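ロボットの手ってどうやって動くの?
「ロボットハンド貸し出しキット」をしらべてみよう

対象:小学校4年生くらいから

みなさんは、ロボットの手を近くで見たことがありますか。工場で自動車を組み立てるロボットをテレビで見た人は多いと思います。でも、そのロボットの手の先が人間の手と同じ形をしていることは、あまりありません。ねじをしめるだけなら、ねじ回しがついていればよいからです。

このページでは、人間の手に近い形をしたロボットの手と、それを学校や科学館に貸し出しているサービスについて説明します。貸し出しているのはドラサウ(Drasau)という会社で、キットの名前は「エルカシコ(Erkasico)」といいます。むずかしい言葉が出てきたら、そのつど意味を書きます。

1 手のはたらき

まず、自分の手を見てください。指は5本あります。親指だけが少しちがう向きについていて、ほかの指と向かい合わせにできます。コップを持つときも、えんぴつを持つときも、親指とほかの指ではさんでいます。

次に、人さし指を曲げてみてください。曲がるところが三つあります。このように曲がるところを関節といいます。関節が多いほど、手はいろいろな形になれます。

指を曲げたりのばしたりしているのは筋肉です。おもしろいことに、指を動かす大きな筋肉は指の中にはありません。ひじから手首までの間にあります。反対の手で腕をにぎったまま、指をばらばらに動かしてみましょう。腕の中で何かが動くのがわかります。筋肉と指の骨は、腱(けん)という細くてじょうぶなひものようなものでつながっています。

2 ロボットの手のしくみ

ロボットには筋肉がないので、かわりにモーターを使います。モーターは電気で回る部品です。扇風機にも、走るおもちゃにも入っています。

モーターの力を指に伝える方法はいくつかあります。一つは、指のつけ根や関節のところに小さなモーターを入れる方法です。もう一つは、モーターを手のひらや腕のほうに置いて、ワイヤーで指を引っぱる方法です。ワイヤーは人間の腱と同じ役目をします。

エルカシコのキットは、二つ目のワイヤーを使う方法です。モーターは全部で11個入っています。指のほうが軽くなるので、動きはじめたり止まったりするのが楽になります。そのかわり、ワイヤーは使っているうちに少しずつのびます。のびると、同じだけ引いても指が前ほど曲がらなくなります。キットの説明書には、使う前に毎回、指を全部開いてから全部とじて、ワイヤーのはり具合をたしかめるように書いてあります。

3 つかむのはむずかしい

たまごを一つつかむことを考えてみましょう。力が弱すぎると落とします。強すぎると割れます。人間は、指のはだで「今これくらいの力でさわっている」と感じながら、力をかえています。

ロボットにも、感じるための部品をつけることができます。これをセンサーといいます。センサーには、次のようなものがあります。

力のセンサー どれくらいの強さでおされているかを調べます。
角度のセンサー 関節がどれくらい曲がっているかを調べます。
カメラ 物がどこにあるか、どんな形かを調べます。

エルカシコの指先には力のセンサーが入っています。値は0から3000までの数字で出ます。何もさわっていないときは0に近く、強くおすほど大きくなります。画面に数字が出るので、子どもでも読めます。

ただし、数字が出るだけでは、たまごはつかめません。「数字がいくつになったら指を止めるか」を人間が決めて、コンピューターに命令しておく必要があります。この命令の集まりがプログラムです。

ためしに、スポンジと木のブロックをつかませるとします。木はかたいので、指がふれるとすぐに数字が大きくなります。スポンジはやわらかいので、指がかなりしずみこんでから、ようやく数字がふえはじめます。同じ命令でも、つかむ物がかわると結果がかわります。

4 キットに入っているもの

貸し出しの箱には、次のものが入っています。

ロボットの手 1個(右手)
机に固定する台 1個
電源コード
コンピューターとつなぐコード
手にかぶせるカバー
練習用のブロックとスポンジ
先生用の説明書と、子ども用の説明書

コンピューターは入っていません。学校や科学館にあるものを使います。プログラムは、絵のついたブロックを画面の上でならべて作る方法と、文字を打って作る方法の両方が使えます。はじめての人には絵のブロックのほうがわかりやすいです。文字のほうは、なれた人か中学生向けです。

カバーは布でできていて、二つの役目があります。一つは、ほこりや小さなごみが関節に入るのをふせぐことです。もう一つは、すべりにくくすることです。カバーをはずしてつるつるのペットボトルを持たせると、すべって落ちやすくなります。カバーはよごれたら手あらいできますが、かわくまで手にかぶせてはいけません。水が中に入ると故障します。

5 授業ではどう使うか

ドラサウがすすめているのは、2時間続きの授業です。

1時間目は、自分の手の観察をします。手の形を紙に写しとって、関節の場所に印をつけます。それから、厚紙とストローとたこ糸で、引っぱると曲がる指を作ります。糸を引くと指が曲がるしくみは、本物のキットと同じです。

2時間目に、ロボットの手を動かします。はじめに指を1本だけ動かす命令を作り、次に5本を順番に動かし、最後に物をつかませます。うまくつかめなかったら、命令の数字をかえて、もう一度やります。

ここで大切なのは、一度にかえるのは一つだけにすることです。指の速さと、止める力の両方をいっぺんにかえると、どちらがきいたのかがわからなくなります。ノートには、かえた数字と、そのときどうなったかをならべて書いておきましょう。

6 作る人の仕事 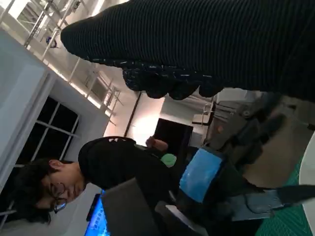
ロボットの手を作る仕事と聞くと、ドライバーやはんだごてを持っているところを思いうかべるかもしれません。そういう作業もあります。でも、コンピューターに向かっている時間も長いです。プログラムを書き、手を動かし、記録された数字を見て、またプログラムを直します。これを何回もくり返します。

仕事の分けかたもいろいろです。部品の形を考える人、電気の通り道を考える人、プログラムを書く人がいます。指が1本思ったように動かないとき、原因が部品なのか、電気なのか、プログラムなのかは、すぐにはわかりません。それぞれの人が自分の受け持ちを調べて、結果を持ちよります。

算数や理科のほかに、国語も役に立ちます。どんなときに、何をしたら、どうなったのかを正しく書かないと、ほかの人が同じことをためせないからです。

7 使うときの決まり

キットを使うときは、次のことを守ってください。

電気が入っている間は、ロボットの指の間に自分の指を入れない。
髪の長い人は結ぶ。ひものついた服は、ひもを中にしまう。
動かす人は、始める前に「動かします」と声を出す。
変な音がしたら、赤いボタンをおして止め、大人に知らせる。
指を手でむりに曲げない。電気が切れていても、ワイヤーが外れることがあります。

赤いボタンは台の手前についています。おすと、モーターに電気が行かなくなります。授業の最初に、全員が一度ずつおして、止まることをたしかめます。

8 借りかたとねだん

申しこみは学校や科学館、児童館からできます。家で個人が借りることはできません。借りられる期間は1週間で、火曜日にとどき、次の火曜日に返します。6月は申しこみが多いので、早めに予定を決めたほうがよいそうです。

ねだんは、キット一つにつき1週間3000円です。送るためのお金は別にかかります。ふつうに使っていてワイヤーが切れたときは、修理のお金はかかりません。落としてこわした場合は、かかることがあります。

9 よいところと、足りないところ

よいところは、指の動きがゆっくりで見やすいことです。カバーをはずせば、ワイヤーが引かれて指が曲がるところを目で見られます。力の数字がその場で出るのもわかりやすいです。

足りないところもあります。貸し出しは右手だけなので、両手を使う作業はためせません。また、手首は動きません。ふたを回して開けるような動きはできないので、かわりに人間がびんのほうを回すことになります。一つのキットを動かせるのは一度に一人なので、人数の多いクラスでは待つ時間が長くなります。二つ以上借りるか、待っている間に厚紙の指を改良するなど、別の作業を用意しておくとよいでしょう。

10 言葉のまとめ

関節 曲がるところ。
腱(けん) 筋肉と骨をつなぐ、じょうぶなひものようなもの。
モーター 電気で回る部品。
センサー 力や角度などを調べる部品。
プログラム コンピューターへの命令の集まり。

11 家でやってみよう

キットがなくても、つかむことの実験はできます。軍手をはめて、机の上の十円玉をひろってみてください。次に、軍手をはずしてひろいます。どちらが早くひろえましたか。

今度は、親指を使わないで、消しゴム、えんぴつ、紙を1枚ずつ持ち上げてみましょう。持ち上げられた物と、そうでない物をノートに書いておきます。紙は、机のはしまですべらせてからはさむと持てることがあります。ほかのやりかたを見つけたら、それも書いてください。

関係のあるページ
「モーターはなぜ回るの?」
「センサーのいろいろ」
「厚紙の指の作りかた(型紙つき)」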